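Speaker notes: Running an open day with robots that work

Slot is 25 minutes plus questions. Talk given at the Badent users' meeting in August.

Shared 17 times 9 comments

1. Opening

Say good morning. Say which site I'm from (Flindavville) and that I look after visits, so most of this talk is about people walking through a building. Ask for a show of hands: who has hosted an open day in the last year? Who would do it again? Wait for the laugh if it comes, then move on.

Main point to get across early. Visitors come to see the robot move. Our job is to get them close enough to see it well and still send them home understanding what the people at the desks do all day.

2. The numbers

We planned for 300 visitors and got 600. Registration was open to families of staff, two local schools and customers of Bidholm, who share the building. I had no cap on the form. There is a cap on the form now.

The line at the front door was longest between 10 and 11 in the morning. After lunch it was easy. If you take one practical thing home, put the school groups in the afternoon.

3. What we showed

Three stops. First, the history wall, which was a mistake because people stood there reading and blocked the hallway. Second, the hand demonstration. Third, a sit-down talk with coffee.

The hand demonstration was the one people wrote about on the comment cards. Each run took nine minutes. The hand opened, closed, made a few slow finger movements and then picked up soft objects from a tray. We let visitors choose the object. Kids always choose the hardest one. Let them.

Slow down here. Say that a missed grasp got a better reaction than a clean one, as long as the operator explained what went wrong. We told operators to talk through it in plain words and try again. The operators who went quiet lost the crowd.

4. The operator's desk

We argued for a while about hiding the desk behind a screen. The Chiang team had done it that way at their own open day and it looked very tidy. We left ours out in the open, with the laptop, the power strip and all the cables where anyone could see them. 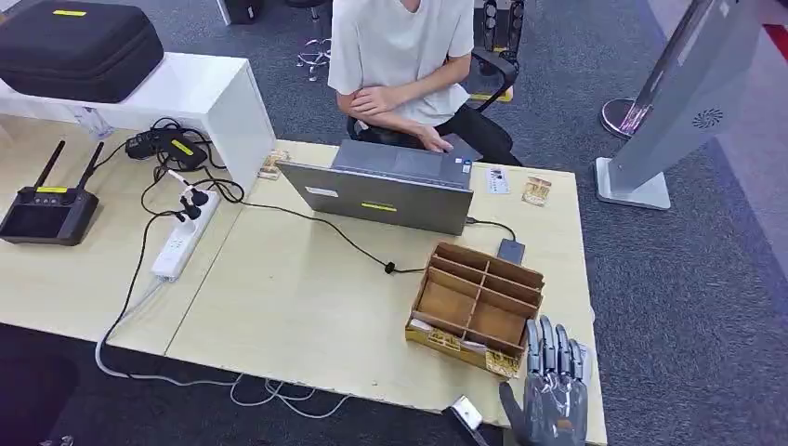
5. Questions visitors asked

Read these out, don't explain all of them.

"Is somebody controlling it right now?" By far the most common. Have one agreed answer and give it to every operator in writing. We had two operators giving different answers in the same hour, both correct, and a teacher noticed.

"How strong is it?" Give a comparison to something in the kitchen.

"What happens if the power goes out?" Good question, and our first operator didn't know. Find out before you open the doors.

"Can I shake its hand?" We said no. Expect to say it all day.

6. What we'd change

More adapters and a second charger. Label everything, including the things you think you'll recognize.

One person at the desk and one person facing the crowd. We tried to do it with one for the first hour and the operator could not type and talk at the same time.

Tape on the floor for where to stand. Ours went down after the second group. It should have been there from the start.

A break every hour for the operators. Put it on the printed schedule or it won't happen.

Drop the history wall or move it next to the coffee.

7. Close

Remind them the checklist is on the back table, one page, please take it and change it to fit your own site. Mention that Flindavville takes small group visits the rest of the year by arrangement.

If there is time left, ask the room what they do about noise. Ours was bad near the kitchen end and I don't have a fix yet.

Questions.

4 shares Leave a comment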